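Notebook > Work > Hallon

Thu 23 February

Woke up with an idea about the timestamps and was smug about it until lunch, when it was wrong.

The state of things: the policy for Hallon reaches for the bowl, gets very close to the bowl, and then has what I can only call second thoughts. It hovers. The fingers open a little, close a little, open again. If you watched it with the sound off you would think it was being polite. I have been blaming the planner since last week, mostly so I wouldn't have to open the perception code, and today I ran out of ways to blame the planner. I replayed a stalled run with the planner fed hand-typed poses and it drove straight in like it was late for a train. Fine. I have apologized to the planner in the commit message.

So, perception. Spent the morning on the pose tracker, which estimates where the wrist camera is by matching features from one picture to the next. This is a lovely method if the world contains features. Our table is a smooth pale sheet of nothing. Somebody picked it because it makes the objects easy to segment, and that somebody was me, and I wrote a paragraph in the design doc about how clever it was.

The tracker wants corners and texture. What it gets is the rim of a shiny bowl, where the highlights slide around as the camera moves, so the features it's most confident about are the ones lying to it. The other thing it adores is the gripper. Those finger pads are grainy and speckled and full of gorgeous corners, and they ride along with the camera, so every match on them votes for "we have not moved at all." A landslide, in some of the clips.
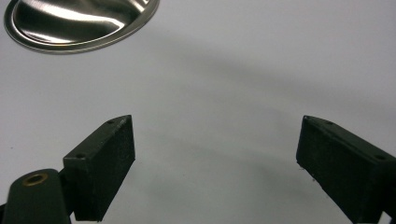

There is a mask for the fingers, of course. I wrote that too. It was drawn for the old pads, back when they were narrower, and it lives in a config file that the Gkikas branch quietly stopped reading when I merged the new loader. No warning. The loader looks for the mask, doesn't find it, and uses an empty one, which is valid, apparently, in the sense that a blank check is valid. Made it throw an error instead. Then had to fix the 2 tests that had been passing only thanks to the empty mask.

Redrew the mask by hand over lunch with a sandwich in the other hand, a bit generous around the pointed tips. Reran the tracker on the Kovberg set, all 1242 clips. I had a rule that any clip losing track more than once gets thrown out, and with the old config the rule was throwing out the dull, easy, perfectly good clips and keeping the ones where the arm waved around enough to be interesting. So we'd been training on drama. That may even explain the second thoughts, though I've said "that may even explain" in this notebook before and have learned to leave some room after it.

Still open: the reflections. Masking the bowl is the obvious move, but then on a bare table there's almost nothing left to match, and I'm back to trusting the inertial sensor, which drifts when it's bored. Could print a dotted mat and tape it down. This would work immediately and I resent it. The Gosavville people want the thing running on plain counters by April, and no one in Gosavville is going to tape a dotted mat to their kitchen. Will try lowering the weight on anything too bright and see what breaks.

Also found that the shutter delay was set to 1000 in a field that takes microseconds, by a person who was thinking in some other unit entirely. Checked the history. Me again. Did not write an apology for that one, only changed it and went to refill my coffee.

Retraining kicked off at a quarter to six. The loss curve looks good, but it looked good the last time too. Need to remember to move the old checkpoints off the shared drive before it fills up overnight and kills the run.

2 comments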